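Notebook, gossip desk build - Saturday, late morning

Picked up the Skidar duplicates problem again. The tracker is still treating every rewrite of a celebrity story as a brand new story, so one singer suing one ex-manager shows up on the board as a full-blown scandal week. Pilar spotted it first on the Britico feed, where the same lawsuit was in there under four headlines, two of them with the wrong ex-manager!

Pulled 4000 items from the November dump and threw out everything with no body text, which left 3870. Ran the matcher over those with the old settings to get a baseline, then again with names weighted above verbs. Much better on the lawsuits. Worse on the break-ups, and I think I know why: break-up stories hardly ever name the second person in the headline ("her footballer boyfriend", "the drummer"), so there's nothing for it to grab. Mitra reckons we should read the first two paragraphs as well as the headline. I was against this on Thursday's grounds of speed but she's right, I'll give in.

The other thing, and this one has been bugging me for ages, is denials. Actor's lawyer says it never happened, and the matcher files that as a separate event. It then gets a heat score of its own, so a denial makes the rumour look twice as big. Pieter wants denials pinned under the claim they answer, with the wording kept exactly as the lawyer gave it. Fine by me. I've started a list of phrases that mark one (reps say, sources close to, flatly denies, "categorically", which only lawyers use) and got to 21 before lunch. Zulema, if you have more from the Spanish pages please add them straight to the sheet, mine are all English.

Tried the denial rule by hand on the Carrasco divorce pile. It pinned most of them properly. Two went astray, both where the denial came from the new girlfriend's side and was answering a completely different rumour.
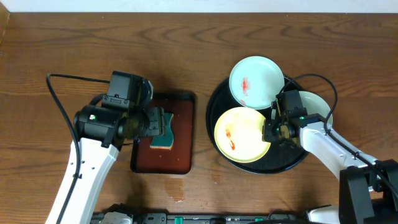 So the rule needs to know who is doing the denying as well as what they're denying. Easy to say! For now I've put in a crude check - if the speaker isn't named in the original claim, leave the item loose and flag it for a person to look at. Itzel has said she'll go through the flagged ones, but she wants them in date order and with the paper's name showing, so that's a small job for me on the board page.

Fatex export is still mangling accents, by the way. Half the telenovela people have question marks in their surnames and won't match to anything. Not touched it today.

To do: rerun the break-ups with body text, fix accents, ask Pilar which Britico columns are opinion so we can drop them. Old settings are saved under "baseline" if anyone wants to compare.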